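Clovdale Community Gym
Free weight room: equipment check with comments
Date: 2025-07-09
Checked by: Setsuko Chiba
Form: the Kultis sheet, second version, the one with the comments column

Marks used: OK, WATCH, FIX, OUT (take off the floor). The printed sheet only offers Pass and Fail, and I don't find that helpful for things that are halfway between.

1. FLOOR AND WALKWAYS

1.1 Mats flat, no lifted corners
WATCH. The corner by the water fountain has been glued again. This is the same repair we signed off in October. I pushed at it with my shoe and it stayed down, for what that's worth.

1.2 Walkways clear
OK at the time of the check. I was in before opening, so I wouldn't read much into it.

1.3 Floor dry near fountain
OK.

2. RACKS AND BENCHES

2.1 Rack uprights bolted to floor
OK. All bolts tried with a wrench. The last sheet says "visually confirmed." You can't see whether a bolt is tight.

2.2 Safety bars fitted and matched
FIX. Rack 3 has one bar from the old set and one from the new. They sit at slightly different heights in the same hole. Whoever passed this in the spring didn't put a barbell across them.

2.3 Rack load sticker readable
FIX. Rack 1 says 700 lb. Rack 2 should say the same and says nothing, as the sticker has worn away.

2.4 Bench pads and seams
WATCH. Split seam on the incline bench, taped. The tape is listed as "temporary" with no end date.

2.5 Bench adjustment pins
OK. Pins click in and hold with me sitting down hard on the pad. I weigh 160 pounds, so that is all this test shows.

3. BARS, PLATES AND COLLARS

3.1 Bars straight, sleeves turning
OK, apart from the short bar, which grinds. WATCH.

3.2 Plates free of cracks
OK. All 34 of the rubber plates looked at on both sides. One has a chip at the rim that doesn't reach the hub.

3.3 Collars grip
FIX. The Nastach spring collars are supposed to last for years according to the leaflet. Two of them slide off with one finger. Bin them.

4. BELTS AND STRAPS

4.1 Hung up when not in use
OK. The belts on the column were hanging straight, with the ends clear of each other's buckles.

4.2 Stitching whole along full length
FIX. I don't accept "normal wear" as an entry here, and it appears on the last three sheets. Run a thumb down every row. If a thread moves, write down where.

4.3 Surface free of fraying, lumps or splits
OUT, one brown belt. It was marked Pass last time. I'd like to know what a Fail would look like.
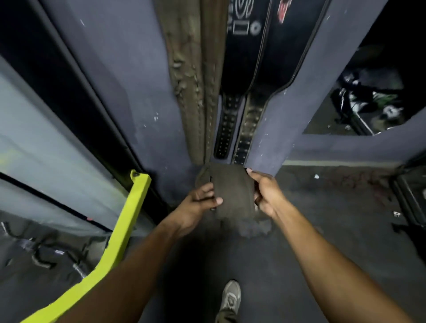

Item 4.3. Belts on the column. Far left: creased, with raised, frayed lumps along the middle. Black belts to the right.

4.4 Holes round, not stretched
Black belts: OK. Tried each one on and pulled. Brown belts: WATCH. A stretched hole slips a little at a time, and people blame the buckle.

4.5 Buckles and prongs
WATCH. Prong on the narrower brown belt has some play. The Yagi repair shop says it can be reset. They said that about the cable handles too, so I'd ask to see it before paying.

4.6 Spare belts in cupboard
Not checked. Cupboard locked and the key wasn't on its hook.

5. SIGNS, LIGHTS AND FIRST AID

5.1 Rules posted and readable
OK. Whether anyone reads them is not on the form.

5.2 Lights
FIX. Tube out over the dumbbells. Reported twice.

5.3 First aid kit complete
FIX. The list inside the lid says the kit is full. The kit has no large bandages and the cold pack is past its date.

5.4 Emergency phone
OK. I called the front desk from it and they answered.

ACTION LIST

Remove the lumpy brown belt from the column today. Please don't put it in the "spares" box, where it will be back out in a week.
Match the safety bars on rack 3. Rack closed until this is done.
New sticker for rack 2.
Replace two collars.
Replace light tube over the dumbbells.
Restock first aid kit, then update the list in the lid, in that order.
Find the cupboard key.

General comment: the last sheet had 2 items marked for repair and this one has a good many more. I doubt the room got that much worse between checks. Next person, please write what you tested and how. A tick in the box tells me only that you had a pen.

Signed: S. Chiba
Copy to front desk and to the binder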